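Soler Toy Library and Workshop
Minutes of the members' meeting held on 24 December 2024 in the back workshop

Present: Tavion Calloway (chair), Abundio Cuevas, Deming Fang, Nicanor Barrera
Apologies: Uriel Espinoza
Minutes taken by Deming Fang

The meeting opened at 10.15. It was agreed to keep it short as the building was closing at midday.

1. Minutes of the last meeting

Agreed as a correct record, with one change. Under item 4 the price of the felt drawer liners should have read 17 pounds and not 70. Deming has corrected the file copy.

2. Matters arising

The broken hinge on the puzzle cupboard has been replaced by Nicanor. The door now shuts but has to be lifted slightly to lock. Members are asked not to force it.

The letter to Stumum about the late delivery of storage tubs was sent. A reply has come in offering a credit note. Tavion to accept this and put it towards lids, which we are always short of.

The question of Saturday opening was held over from last time and is held over again until Uriel is present.

3. Loans and returns

Abundio reported that the catalogue now stands at 1613 items, counting a boxed set as one item. Returns have been slow in the run-up to the holiday. Reminder slips have gone out to all households with something overdue. Three sets have come back with parts missing and will stay off the shelf until the spares tin has been gone through.

Deming asked whether late fees should be waived over the holiday period. Agreed. Fees start again when we reopen.

4. The maple board and coloured blocks

Nicanor had put the maple board out on the blue pegboard table with blocks on it so that members could look at the surface before deciding about a finish. The board is glued up from planks and the seams are faint. Abundio passed his hand over it and found no ridge at the joins. Tavion asked about the small dark knot at the lower right. Nicanor said it was sound and he did not propose to fill it.

There was some discussion of whether the board should be oiled or varnished. Abundio was for varnish, as the board will be wiped down between loans. Deming and Nicanor preferred oil, which can be renewed in an afternoon without sanding back, and would keep the grain looking as it does now. Tavion had no strong view. Agreed to oil it, using the tin of Pultum already in the store, and to look at it again in April.

On the blocks, Deming raised the matter of shapes. The set includes cylinders and a six-sided yellow block, and the catalogue card says only "blocks, coloured". She would like the card to give shape and colour separately so that whoever checks the set in can see at once what is missing. Agreed. Deming to rewrite the card and Abundio to check it against the box.

Nicanor said the board and blocks could be lent as one set or two. The board is heavy for a small child to carry and some families will only want the blocks. Agreed to lend them separately, with a note on each card pointing to the other.

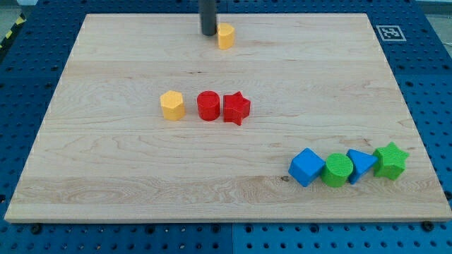

5. Workshop storage

The shelf under the window is full again. Abundio has offered to clear it and would like members to take home anything that is theirs. Whatever is left at the end of the first week back will go into the general offcuts bin.

Tavion asked that glue pots and brushes be kept together on the lower shelf of the metal cabinet. At present they are in several places and two brushes have been ruined by being left to harden.

A quote has been received from Fisport for a set of wall racks. It was felt to be on the high side. Nicanor thought he could make something similar out of the timber left from the counter - he will bring a drawing to the next meeting.

6. Cleaning of returned items

Deming had drafted a one-page sheet for the check-in desk. It covers plain wood, painted wood, plastic and cloth. Changes agreed:

- plain wood to be wiped with a damp cloth and dried straight away, never soaked
- blocks to be spread out on a towel and not put back in the bag until dry
- cloth items to go in the laundry sack, with the catalogue tag taken off first

Abundio asked for larger print. Deming to reprint and put one copy on the desk and one inside the cupboard door.

7. Any other business

The kettle has been tripping the socket by the sink. Please use the one by the door until it has been looked at.

Tavion thanked Nicanor for his work on the board.

Actions

Tavion: accept the Stumum credit note; ask Uriel about Saturdays
Abundio: clear window shelf; check block set against new card
Deming: new catalogue cards; reprint cleaning sheet
Nicanor: oil the board; drawing for wall racks

The meeting closed at 11.40. Date of next meeting to be sent round by email.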